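Home | Topics | Table and Kitchen | A-Z Index | About

Print this page | E-mail this article

Placemat

By Nighat Talpur
November 1, 2024

A placemat is a flat piece of material laid on a table to mark one person's place and to protect the surface under it. It usually holds a plate, with the flatware set on it or just beside it. Placemats are used alone on a bare table or on top of a tablecloth. They are sold singly and in sets, most often of four or six.

Materials and weave

Placemats are made from cotton, linen, straw, cork, paper, felt, and many kinds of plastic. Woven plastic mats became common because they can be wiped off and do not need ironing. The weave leaves a fine grid on the surface, and stripes are easy to produce by changing the color of the yarn at set points. Bands of brown or gray with cream or white are a frequent choice, as they go with most dishes.
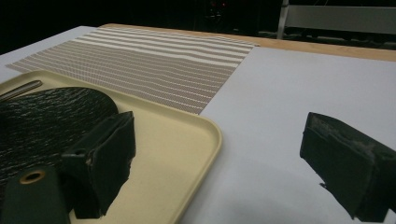

Shape and size

Most placemats are rectangles. A mat should be wide enough for a dinner plate with a fork on one side and a knife on the other. Round and oval mats are used on round tables, where the corners of rectangular mats may overlap. A table 30 inches deep can take two mats facing each other, but there is little space left in the middle for serving dishes.

Use with plates and trays

The plate is normally placed in the center of the mat. In casual settings it may sit to one side, leaving room for a glass or a small bowl. Dark plates are often paired with striped or pale mats so that the edge of the plate shows clearly.

A serving tray does some of the same work as a placemat - it marks off an area and catches spills - and the two are often found on one table. A cream tray with a low rim can stand next to the mat or overlap its edge, with a piece of flatware laid along it. 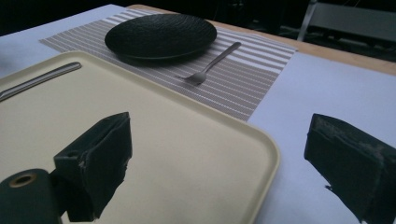
Trays of this type have rounded corners, which are easier to clean than square ones. The low rim keeps things from sliding off when the tray is carried, but it will not hold much liquid. Where table space is short, the tray can take the place of a mat altogether, and the meal is eaten from it directly.

Care

Woven plastic mats are wiped with a damp cloth and dried flat. Crumbs caught in the weave come out with a soft brush. Mats left folded for a long time keep the crease, so they are better stored flat or loosely rolled. Cotton and linen mats are washed like other table linens and pressed while slightly damp. Cork mats should not be soaked.

See also: Charger plate, Serving tray, Table runner, Tablecloth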